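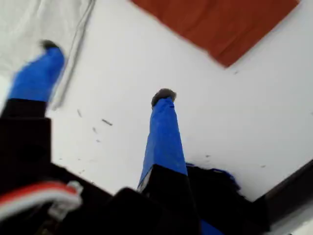 Figure 4. White tabletop with two blue-taped gripper fingers, each ending in a grey padded tip.

4.3 Do white work surfaces get cleaned more often?

The claim that pale surfaces are kept cleaner turns up in fit-out brochures and in a fair share of the literature on shared workplaces. The reasoning is simple: dirt shows on white, so people wipe it. We went into the Brarkville survey expecting to find at least a modest effect. We are now doubtful that there is one worth designing around.

Staff at 60 shared workrooms kept a wiping log through September. Rooms with white tops did record more wipes than rooms with dark or wood-coloured tops. Most of that gap disappears once the age of the fit-out is taken into account. White tops were concentrated in the newer rooms, and the newer rooms also had spray and cloths within arm's reach. In the Kinilau building, where cloths were kept in a cupboard down the hall, white tops were wiped no more often than any others.

The logs themselves deserve some suspicion. A person who has been asked to write down each wipe may well wipe more, or may fill in the sheet at 5 p.m. from memory. Eight rooms returned sheets in a single pen and a single hand, with the same entry for every working day. We left them in the main analysis and report the results without them in Appendix B. Dropping them makes the colour effect smaller again.

Isaksson and Udwood, the two suppliers whose tops were most common in our sample, both describe their white finishes as easier to keep clean. Neither brochure says what the finish was compared with. It is also worth separating "looks dirty sooner" from "is dirtier", a distinction that the glare off a bright surface muddles further. Pale dust and dried cleaning residue are hard to pick out on white, and respondents in several rooms complained of exactly these.

We would not rule out a colour effect in kitchens, where spills are dark and people eat. For general workrooms, our data give little reason to pay extra for white.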